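Ticket 261 — Label printer prints blank labels after update
Product: Sernoris label station, Goltley kitchenware store
Opened by: Matvii Lytvynenko
Status: Waiting for customer

Problem

On Tuesday we installed the July update. After this, every second label comes out blank. The good ones have the correct colour name and price, but the barcode is moved to the left by 7 mm. We print labels for plates and bowls, and our scanner at the counter cannot read them.

What I have tried

1. Turned the printer off at the wall, waited, turned it on again. No change.

2. Put in a new roll from the same box. No change.

3. Printed the label for one item only, the teal-green plate with the wide rim. First label good, second blank, third good. 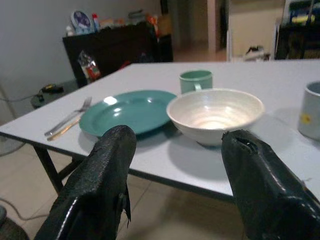
4. Changed the print density from 100 to the lowest value. The text is lighter, but the blank labels stay.

5. Connected the printer to the other computer, which still has the old version. There it prints everything correctly, so I think the cable and the print head are fine.

I also compared the settings on both computers. On the old one the label length is 300, and on the new one this field is empty. I did not want to change it without asking — last year I lost all our templates in this way. The next item in my list is the orange plastic bowl, and its template has the same empty field.

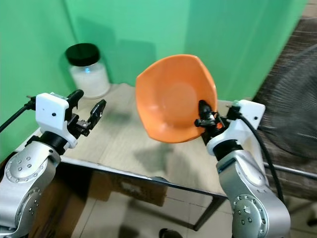
Tymofii Tymoshchuk: Thank you for the clear steps. Please export your templates first (File, then Export), then type 300 in the label length field and run the calibration from the Uvau menu. The printer will feed a few labels by itself. If the barcode is still too far left after that, attach the exported file to this ticket and I will check the margins.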